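Nundness

A word list of 335 household nouns in the Brustberg dialect, with spellings that the dialect's speakers agree on about half the time.

Format: one word per line, tab, meaning. Kong's old list had 225 entries, 33 of them the word for "cup."
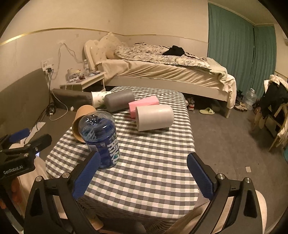
Cups and a bottle on a checkered cloth.

Known problems: plurals are guesswork. Seven entries mean "lid," depending on the valley.
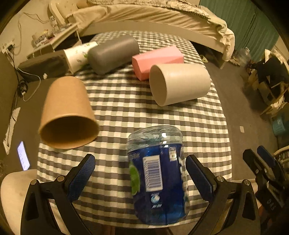 Stotier spellings live in a separate file, after the argument in October. Please send fixes, with a source other than your uncle.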